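To: automation-users list
Subject: Re: Grederholm open day, is it worth the trip?
Date: 8th November

> Has anyone on the list been to the Grederholm open day yet? We are a small
> kitchen fitting and appliance repair firm and have been sent an invitation.
> I don't want to lose a day to slides and a buffet. Do they run the robot in
> front of you, and can you ask the people who work on it? Also, is parking
> any good?

I went to the last session, so I can answer most of that.

You get one short talk at the start and the rest is spent in the demonstration area. They split us into 3 groups. Mine began in the kitchen, then moved to the workshop where the arms are serviced, and came back to the kitchen at the end for questions. The people who work on the machine do the talking. The sales side was there at lunch and kept to itself unless you went over.

The robot is called Arno. It has 2 arms and the job being shown was work at a kitchen counter, with cutlery, bowls and a mug. The software that plans the movements is Wornent. The grippers come from Barroso, who had their own table near the door with a few older models you could pick up and handle. I found that table more useful than the talk.

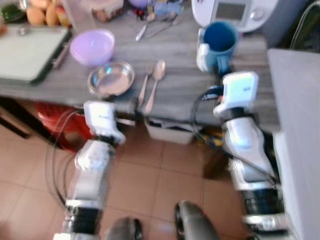 How long does it take to set Arno up in a new kitchen?

Two working days, if the floor is level and there is a socket within reach. The first goes on fixing the base and checking the arms, and the second on teaching it the heights of the worktop and cupboards. They said a galley kitchen can take longer, as the arms need room to fold back.

Cutlery got more discussion than anything else in our group. A fork or spoon lying flat on a worktop gives a gripper very little to get under, and somebody asked whether they would be better off with a magnet or suction. The reply was that they had tried suction on spoons and given it up in May. Mugs with handles are treated as a separate task with their own settings.

On wear, the gripper pads are rated for 1,000 picks and the cable sets for 2,000 hours. The pads can be changed by the customer. The cables can't, and have to be done by Grederholm or an approved fitter. If you do repair work already, I would ask them about becoming one. The form was on the desk at reception and I didn't take a copy, sorry.

Prices were not given out. I asked and was told they quote per site.

Parking is behind the building and was full when I arrived. There is a pay and display by the station, ten minutes on foot. Lunch was sandwiches. Take a jumper, the workshop doors are left open.

I would go again if they add a session on maintenance. If you do go, could you ask whether the fitter training is held on site or at Barroso? I meant to and ran out of time.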